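Chapter 4
Chores as a Test of Machines

4.1 What is meant by a chore

A chore, in this book, is a short piece of manual work that a grown person can do without training, on objects that were made for people, in a place that was laid out for people. Emptying a dishwasher is a chore. So is sorting returned screws into trays at the end of a shift, or wiping down a bench and putting the tools back on their hooks. Welding is excluded, as is anything else that calls for a certificate or a long period of practice.

The definition is wide, and it cuts across the usual division between home and factory. Chapter 3 dealt with work that had been rearranged to suit the machine: parts arrive in a known position, the lighting does not change, and a fence keeps people out. Under those conditions the question of whether a machine can do the job was settled long ago. The present chapter takes away the rearrangement and asks what is left.

The answer given here is a qualified one. Many chores can be carried out by a machine at least once. A smaller number can be carried out repeatedly, and a very small number can be carried out repeatedly in a room the machine has not met before. The three claims are often run together in sales material and in news reports, and the reader should get into the habit of asking which of them is being made.

4.2 Three levels of claim

We shall call the three levels demonstration, repetition and transfer.

Demonstration means that the chore was completed on at least one occasion. It shows that the arm is long enough, the gripper strong enough and the control good enough for the motion concerned. It tells us nothing about the failure rate, and usually nothing about how much was done by hand beforehand.

Repetition means that the chore was completed many times in the same place with the same objects, with a stated number of attempts and a stated number of failures. A report at this level should say how the objects were put back between attempts. If a person puts the mug back on the same mark each time, the result is a measure of the mechanism. If the mug is put down anywhere within reach, the result also measures the vision system and the planning, and it will nearly always be worse.

Transfer means that the chore was completed in a place, or with objects, that played no part in preparing the machine. This is the level at which a household product would have to work. A kitchen tried by the maker is one kitchen.

Svend Bergmann's trials at the Rekby workshop are a useful early case, as he kept the three levels in separate tables. A single arm was asked to hang a mug on an upright stand. With the mug placed by hand on a mark, it failed 11 times in 1,000 attempts. With the mug placed freely on the bench, Bergmann stopped the series before the end because the handle had been chipped and he had no second mug of that pattern. With mugs brought in by the workshop staff, the arm was given 20 attempts and completed 11. The third figure was left out of the summary that went round afterwards, and it was the first that people quoted for years.

4.3 Why common objects are difficult

The difficulty of a chore is poorly predicted by how difficult it feels. A person picking up a mug uses the handle, the rim or the body, and changes from one to another without noticing. The machine has to be given a grasp, or has to choose one, and each choice limits what can be done next. A mug held with one finger inside the rim can be lifted safely and carried a good distance. It can be set down on a flat surface. To hang it by the handle, the handle has to be brought round to the peg, and the gripper itself may then be in the way of the other pegs or of the pole.

Four properties of objects cause most of the trouble.

Shape that matters only at the end. The handle of a mug has no bearing on lifting it and decides everything about hanging it. A grasp that is good at the start of the chore may be useless at the finish. The machine must either plan backwards from the finish or put the object down and take it again.

Thinness. A fork on a board, or a slice of fruit, offers very little height for a finger to get under. Parallel fingers must come down until they almost touch the surface, and a small error in the height of the table becomes a collision. People slide such things to an edge, or press on one end so that the other lifts. These moves are easy to describe and hard to do with two flat fingers.

Softness and wetness. Food changes shape when held, and a wet surface alters friction by an amount that cannot be measured in advance. The force that holds a slice securely may also crush it.

Contact between objects. Two slices that overlap are, for the vision system, a question before they are a task. It must decide where one ends and the other begins. Two forks in a drawer, or nested bowls, raise the same question. Most published work avoids it by spacing the objects out, and the spacing should be noted when results are read.

None of these is removed by a stronger or faster arm. Speed matters for cost, and is treated in Chapter 6.

4.4 One arm or two

A large share of household chores are done with two hands, though the second hand often does little. It steadies the board, holds the jar, or keeps the cloth flat. The simplest bench arrangement with two arms gives each a fixed base on the same table, with both able to reach the middle. Figure 4.1 shows an arrangement of this type with kitchen items on the table.

Two arms bring benefits and costs. An object can be passed from one gripper to the other, which deals with the re-grasping problem of Section 4.3 without the need to put anything down. A light stand that would tip when pushed can be held. Against this, the arms share a working space and each is an obstacle to the other. The planner has to know where both are at every moment, and the area in which they can be used together is a good deal smaller than the area either can reach alone.

The fixed base is itself a simplification. In a home the chore begins in one place and ends in another, and the machine would have to bring itself along. A reader comparing results should treat a bench result as covering the last half metre of the chore and no more.

4.5 The shop floor

It is sometimes assumed that the shop floor is the easier of the two settings. For repeated work on one part it is. For chores in the sense of Section 4.1 the advantage is smaller than expected. Bins are mixed, labels peel, and swarf gets into everything. What the shop floor does offer is a person nearby who is paid to be there and can clear a fault. A machine that stops twice in a shift may be acceptable in such a place, and the same machine would be sent back by a household within the week.

The Coltum packing trial, taken up in Section 4.9, shows how much depends on this person. Plirnora supplied the arm and Sveinbjörnsson the grippers, and the contract did not say who was to clear jams. The line operators did so, and their time was not recorded. When Cleiton Furtado later worked out the labour saved, he had to estimate the figure from the rota, and his result should be read with that in mind.

4.6 Plan of the chapter

Section 4.7 sets out a form for reporting trials at each of the three levels. Section 4.8 applies it to table clearing, dish loading and the folding of cloth. Section 4.9 does the same for packing and bench tidying. Section 4.10 returns to the question in the chapter title. Readers who have not met grasp planning before should read Appendix B first, in particular the part on approach direction.

Reader comments

rwh_bench
The mug trial in 4.2 could do with the size of the stand. Peg diameter makes a big difference to a hanging task and I can't find it in Appendix B either.

Pernille
We used this chapter in the evening course. The three levels went down well. Section 4.4 is too short, and students wanted a worked example of a hand-over between the two arms.

M. Okell, 7 July 2021
"The last half metre of the chore" seems generous to me. On our table the arms can meet over a much smaller patch than that. Otherwise a fair account.

rwh_bench
To Pernille: there is a hand-over example in the exercises at the back of Chapter 5, the one with the jar lid.

toolcrib
4.5 is right about clearing jams. Same story at our place, and the time never got written down there either. 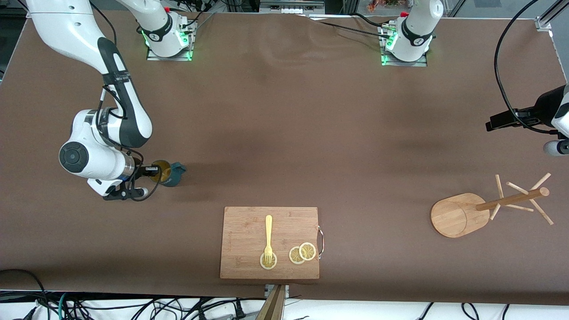

Figure 4.1 Two-armed bench arrangement with kitchen items. The right arm's gripper holds a mug; a mug tree and a cutting board are on the table.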